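Assembly and Stability of a Low-Cost Plastic Stool for Shared Study Rooms

Final Project Report, Introduction to Product Design
Submitted by Zoia Boiko and Vsevolod Shevchuk
Supervisor: Viktória Dobos
Apr 9, 2020
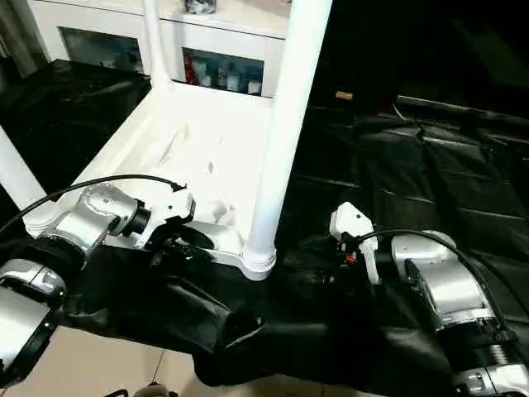
1. Background

The study rooms at Morstead Hall are furnished with small plastic stools that are delivered in parts and put together by the students who use them. The residence office purchased the stools from a local supplier, Vudance, and reported that several of them had begun to rock or lean within one term. The present project examined how the stool is assembled, where errors are likely to occur, and whether the printed instructions could be improved. All assembly work in this report was carried out with the seat upside down on a black cloth, the tubular legs pointing upward and outward and the molded recesses and ridges on the underside of the seat exposed. A threaded end joins the leg to the seat, and the quality of this joint proved to be the main subject of the study.

2. Objectives

The project had two objectives. The first was to identify the assembly errors made most often by first-time users. The second was to prepare a revised instruction sheet that could be posted in the study rooms without further explanation.

The strength of the plastic and the safe load of the seat were outside the scope of the work. Torquil Purves of the residence office supplied the stools and the original leaflet, and he approved the use of Room 304 for the assembly sessions.

3. Method

Participants were recruited from the first-year design class. Each participant received one seat, the legs that belong to it, and the original leaflet. No verbal help was given during assembly. A participant was considered finished when he or she turned the stool over and declared it ready for use.

Each finished stool was then placed on a level floor and pressed lightly at the rim of the seat. Any rocking was recorded. The legs were afterward unscrewed by one of the authors, and the condition of each thread was noted before the parts were given to the next participant. Where a leg had been started at an angle, the joint was marked as cross-threaded even if the stool appeared steady.

The first sessions were conducted on a bare tabletop. Participants complained that the seat slid away from them while they turned the legs, and two seats were scratched. A cloth was used for all later sessions. Results from the bare tabletop were kept apart and are not included in the findings below.

4. Findings

Cross-threading was the most frequent error. It occurred chiefly with the first leg, when the participant was not yet familiar with the angle at which the leg must enter the seat. The legs lean outward, and most people began by holding them straight up. Once the thread had caught badly, participants tended to apply more force instead of backing the leg out and starting again.

The second error was uneven tightening. Several participants tightened one leg completely before starting the next. The stools assembled in this way rocked more often than those in which all the legs were first turned loosely into place.

The original leaflet contributed to both errors. Its single drawing presents the stool standing upright, so that the user must reverse the picture mentally while working on the underside. It makes no mention of the angle of the legs.

5. Revised Instructions

The following text was prepared for the study rooms:

Lay a cloth on the table and place the seat on it, top side down.
Hold the leg so that it leans outward, and turn it slowly by hand.
If the leg becomes stiff at once, turn it back and start again.
Start all the legs before tightening any of them.
Tighten each leg a little at a time.
Turn the stool over and press on the rim. If it rocks, check the legs again.

Miroslava Hrytsenko reviewed the wording and recommended that the drawing be replaced with one of the seat lying upside down - this change has been adopted in the final sheet.

6. Limitations

All participants were design students and may handle parts with more confidence than other residents. The same stools were reused throughout, and some wear of the threads must be expected. A further trial with new stools is proposed for the residence at Bususville.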